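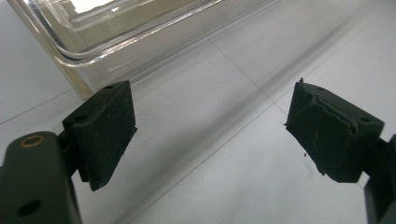
Hand-held gripper over a white work surface. The right finger pad shows wear along its edge.

The wear on a finger pad says a good deal about how a job is organized. A pad frays where the material rubs, and it rubs where the operator corrects a poor approach. At Nenberg, where I spent most of January looking at how a manual sorting line was being prepared for automation, pad replacement was booked as a consumable under maintenance. I think it should have been booked as labor, and the rest of this column explains why the difference matters.

The arrangement is simple to state. Before the arms go in, people do the tasks by hand while wearing or holding the same type of gripper the arms will carry. They open drawers, move small containers, close drawers, and start over. The recordings go to Grullix, the integrator, which uses them to set up the machines. The people doing this used to work on the line. Their job title has not changed. Their pay grade has not changed either, and that is my first objection.

Working through a gripper is a separate skill from working with your fingers. You lose most of the sense of pressure. Your wrist has to supply the angles your fingers used to supply. Grip force has to be judged by eye, or by the sound a thin plastic wall makes shortly before it gives. Els Geerts, who packed orders by hand before the change, needed 15 shifts before her rejection rate matched that of the more experienced operators. Management describes the task as "moving things around a table." A task with a learning curve of 15 shifts is skilled work under any grading scheme I know of, including the one Nenberg itself uses for its forklift drivers.

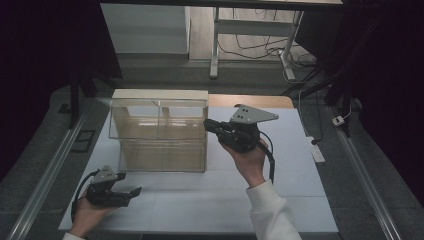
The second objection concerns measurement. Each operator is expected to deliver 32 accepted recordings per shift. Rejected recordings do not count, whatever the cause. Over the period I looked at, the station logged 497 attempts on the drawer tasks, and 495 of them had a complete file. That is a very good figure for the equipment. It says nothing on whether the attempt was accepted, and the acceptance rules were revised twice during the same period without the target being adjusted. Ismail Nasr, the shift lead, kept his own sheet of rejection reasons. The largest group was hesitation: the operator paused with the jaws open before committing to a grasp.

Consider what that rule does. A pause is how a careful person avoids breaking something. On the old line a pause cost a second and was nobody's business. At the new station it costs the whole recording, so operators learn not to pause. They approach faster, clip the side of the container more often, and wear the pads at the edges. The wear then appears as a parts cost in a budget that the people who wrote the rule never see.

Grullix has an answer to this, and it deserves a fair hearing. Hanneke Visser, who manages the project on their side, told me that long pauses make the recordings harder to use, and that a mixed set of slow and fast attempts gives a machine that behaves inconsistently. I accept the technical point. It supports a rule about which recordings are used. It does not support a rule about which recordings are paid for. The two can be separated with one extra column in the log, and at Murkidby, a smaller site under the same contract, they have been. Operators there are credited for every complete attempt, and filtering takes place afterward.

The third issue is what follows when the arms are installed. The usual promise is that operators will move into supervision. Some will. One person can watch several arms, however, and the station currently employs more people than the supervision plan has places for. Godelieve Mulder, the works council representative, asked for the plan in writing and received a slide with an organization chart and no headcount. Verschueren, which owns the site, should publish the number. If it is low, people can start looking or retraining while they still have wages coming in.

I am not arguing against the installation. Drawer and container work is repetitive, the old line produced a steady flow of wrist complaints, and I would not want to keep it running for sentimental reasons. My argument concerns the period in between, which tends to be treated as a temporary nuisance and managed with whatever rules were lying around. It may last a year or more. During that time the operators carry the knowledge the project depends on.

Three changes would cost little. Grade the gripper work as skilled. Pay for complete attempts and filter later. Put the pad budget and the acceptance rules on the same desk, so that whoever tightens one sees the effect on the other. Ans Aerts in maintenance has already offered to add the pad replacement dates to the operators' log, and is waiting for someone to approve the access.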